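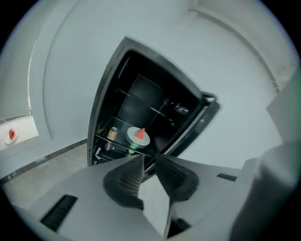
Objects on glass shelves in a dark cabinet, with a small can and a red-orange cone on the lower shelf.

Game Design 2, Week 6: Sequels and What Carries Over
2/25/25
Instructor: Kidus Tesfamariam

Last week we finished with save systems, and a few of you stayed after to argue about whether a sequel should read the player's old save file. Great argument! Today is that argument, stretched out to a full class.

Key terms

Carryover: anything the player brings from the first game into the second. It can be data (items, choices, a character's name) or it can be skill, meaning what the player's hands already know how to do.

Soft reset: the story continues but the player's powers go back to the start.

Onboarding debt: everything a new player would have to learn that a returning player already knows. My own term, so don't expect to find it in the textbook.

Case: Ploturus and Ploturus: Kassa

The first Ploturus gave you 40 tools by the end. The team at Brarkinton kept 9 of them for the sequel, and players were furious for a week or so. Then they played it. I love this example because the tools that stayed are the ones that combine. The hook works with the lamp, the lamp works with the rope, and you're solving rooms in the second hour that the first game saved for its ending.

Look at the opening in Stinetport harbor. No text on screen, no voice telling you where to go. A returning player crosses the docks in a minute or two. A new player pokes at crates, falls in the water, climbs out, and learns the climb button — same space, two lessons. We'll play it both ways in class.

The save import is weaker, I think. It checks one choice from the first game and changes a single line of dialogue. If you collected 2,000 coins you start with 100, and that's it. Was it worth building? Come ready to defend a side.

Things to watch for while we play
When does the game first assume you know something?
Which enemy comes back, and what changed about how it moves?
Where would you have put the first checkpoint?

For next time

Pick a game you know really well and write one page on its sequel, real or imagined. List what you'd keep, what you'd cut, and how the first five minutes would play for a newcomer. Sketches are welcome, messy ones too! Paper prototypes start in March, so begin thinking about partners.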